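Home Projects Student Work Archive Contact

Walking On, Walking Away: Why College Athletes Leave Their Teams
Final project report, Sport and Society seminar, Toldale College

When I started this project in May, I thought I was going to write about transfers, because transfers are what everybody in my dorm argues about. A kid leaves one school for another, the fans of the first school get mad, the fans of the second school get excited, and by the fall it's mostly forgotten. But the more I talked with athletes at Toldale, the more I kept hearing about a different kind of leaving, the kind where a person hands in the jersey and stays in school. They still go to class. They still eat in the same dining hall, sometimes two tables over from their old teammates. I wanted to know what that was like and how the teams handled it, and my advisor was kind enough to let me change my topic a good bit later than I should have asked.

Toldale is a small school with teams that don't get much attention outside of town. Our biggest rivalry is with Lirnau, and on a good night that basketball game brings over 500 people into the gym, which feels like a huge crowd when you're in it. I mention this so that it's clear I'm not writing about athletes with television deals. The people I spoke with practice at 6 in the morning and then go sit through chemistry with everyone else.

How I did the interviews

I interviewed athletes who had left a team while staying enrolled, and I promised all of them I wouldn't use their names, their positions, or anything else that would make them easy to pick out. At a school this size, that rules out a lot! Each interview was planned for 30 minutes, and nearly all of them ran long, partly because I'm a talker and partly because, I think, they had been waiting for someone to ask. I used the same opening question every time (“What was the last practice like?”) and then let the conversation go where it wanted. Afterward I typed up my notes and sorted them by hand into themes, using the method from the Shojaei workbook we were assigned in the second unit. 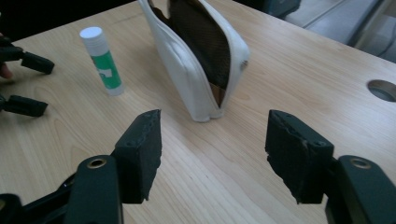

Figure 1. Open black gripper fingers over a light wooden tabletop.

The first theme was time. I expected that one, and so did everyone I told about the project. What I hadn't expected was how particular people were about it. It was hardly ever the games they resented, and it was seldom the practices either. It was the bus rides, the waiting around in hallways before a team meeting, and the long afternoons when you couldn't start anything because you had to be somewhere in an hour. One former swimmer told me she took up the cello again the same week she left, and she said it the way another person might tell you about a wedding.

The second theme was the announcement. Several people had practiced what they would say to the coach for weeks, and then the talk itself was over very quickly. Most of them remembered the coach being gracious. What hurt more was the group chat going quiet, or finding out that the roster page had been changed before they'd had a chance to tell their roommates. One runner said he kept wearing his team sweatshirt for the rest of the winter because it was the warmest thing he owned, and every time he put it on he wondered whether he was still allowed to.

The third theme was what came next, and this was the part I enjoyed most. People had gone into theater, student radio, a bakery job, and research. A few were still around their sport in some other way. One keeps the scorebook for a youth league that plays at Vullness Field, and she told me she likes the game more now than she has since she was ten.

What I would do differently

I wish I had talked to coaches. I wrote to 4 of them and got polite answers back, but by then the season had started and we could never find an hour that worked. I also only heard from people who were willing to talk, and I would guess that somebody who left on bad terms is less likely to sit down with a student holding a notebook – so my picture is probably a little sunnier than the real one. If I get to continue this next year, I'd like to do the same interviews at Lirnau, where the teams are bigger and more of the athletes have scholarship money to think about.

I'm very grateful to everyone who gave me an evening. My interview questions and the consent form are attached at the end of the printed copy, which is in the seminar room on the shelf by the door.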